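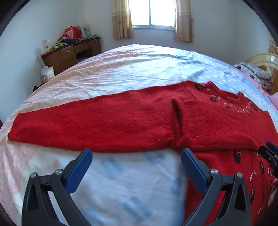
Abb. 3: Roter Strickpullover, auf dem Bett ausgebreitet

Abschnitt 4: Strickpullover falten und einlagern

Wer bis hierher mitgemacht hat, hat den Schrank schon leer und die Stapel sortiert. Jetzt kommt mein Lieblingsteil, die dicken Stricksachen! Ich mache das immer am Freitag gegen Abend, auf dem großen Bett, weil ich auf dem Tisch mit langen Ärmeln einfach nicht zurechtkomme (dauernd hängt einer runter).

Ihr braucht: eine freie Fläche von mindestens 125 cm Breite, eine Fusselbürste und die Einlegebox Clelura. Die kleinere Cloltitz geht auch, dann aber bitte nur zwei Pullover pro Box.

4.1 Pullover mit der Vorderseite nach oben hinlegen. Laken vorher kurz glattziehen, sonst drückt sich jede Falte durch.

4.2 Beide Ärmel zur Seite ausstrecken und mit der flachen Hand glattstreichen, immer von der Schulter zum Bündchen. Am Ärmelansatz schiebt sich gern ein Wulst zusammen, so wie in Abb. 3 -- den streicht ihr jetzt weg, später kommt ihr da schlecht ran.

4.3 Fussel abbürsten. Auf Rot sieht man ja jedes helle Pünktchen!

VORSICHT: Über Stickereien nicht bürsten. Ich bin einmal mit der Drurneo-Bürste an einem gestickten Blatt hängen geblieben und habe den Faden rausgezogen, das war ein trauriger Abend mit Nadel und Lupe.

4.4 Den ersten Ärmel waagerecht über die Brust legen. Er soll ein breites, glattes Band bilden, mit einer sauberen Ecke unter der Schulter. Der andere Ärmel bleibt solange draußen liegen.
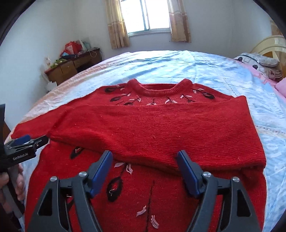 Lesezeit: 3 Minuten

Bei so einem Pullover mit Stickerei rund um die Passe verschwindet ein Teil der dunklen Motive unter dem Ärmel, das macht nichts. Wer empfindliche Fäden schonen will, legt vorher ein Blatt Seidenpapier dazwischen.

4.5 Den zweiten Ärmel genauso von der anderen Seite darüberlegen. Die Bündchen dürfen nicht über die Seitennaht hinausschauen.

4.6 Beide Seiten ein Stück zur Mitte klappen, bis der Pullover so breit ist wie die Box.

4.7 Den Saum bis knapp unter den Kragen hochschlagen. Dicke Wolle nur einmal, dünne gern zweimal.

4.8 Wenden und mit dem Kragen nach oben in die Box legen.

Hinweis: Rippkragen beim Falten nie langziehen. Steht er an den Schultern etwas hoch, ist das völlig in Ordnung, der legt sich in der Box von allein.

Hinweis: Die Box nur zu 70 Prozent füllen. Ich weiß, ich weiß, da ginge noch was rein! Aber Strick mag keinen Druck, und im August holt ihr sonst lauter Bretter heraus.

Weiter mit Abschnitt 5: Schals und Mützen

Suche: pullover falten ärmel

Kommentare (3)

Océane Kennedy: Schritt 4.6 hat mir gefehlt, ich hab immer erst den Saum hochgeschlagen und dann war alles schief. Danke!

Fu-Fan: Passt die Anleitung auch für die Fu-Box? Die ist ja ziemlich flach.

strickliesel: @Fu-Fan Bei mir ja, aber nur mit dünnen Sachen. Für Zopfmuster nehme ich die Clelura.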